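I've been setting out burger parts again, the toy ones, on the white table at Tarside. Odette Lebrun asked how I lay everything out, so I'm writing it down before I change it again.

The tray goes in the middle and starts empty. Buns, cheese and the rest stand on edge in clear holders.
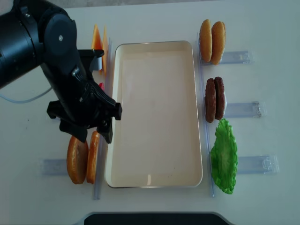
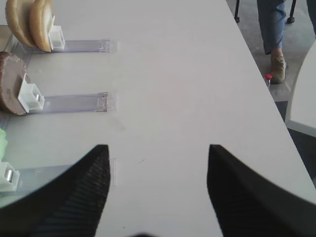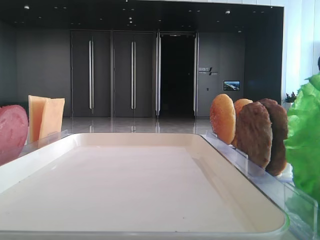

**Why stand the pieces up instead of laying them flat?**

They take up less of the table and they're easier to pick up by the sides. Laid flat, the cheese is a nuisance to get hold of, and the lettuce ends up on top of whatever is next to it.

I tried a flat layout in August, with everything in piles by type. It looked tidy for five minutes. Corina Zürcher built three burgers from it and by the second one she was digging for a bun lid.

The order I build in is bottom bun, patty, cheese, tomato, lettuce, top bun. Mathis Courtois puts his lettuce under the patty. I've tried it and the stack leans, so I've gone back to mine.

For putting away, I keep the buns in one box and the thin pieces in another. The cheese goes in last because it bends if the patties sit on it. I wipe the tray with a damp cloth and dry it straight away, otherwise it marks. The clear plastic shows every fingerprint, and I've stopped minding.

Still to do: find a deeper box for the buns. The one I bought from Vostine is 19 cm across and the lid won't shut.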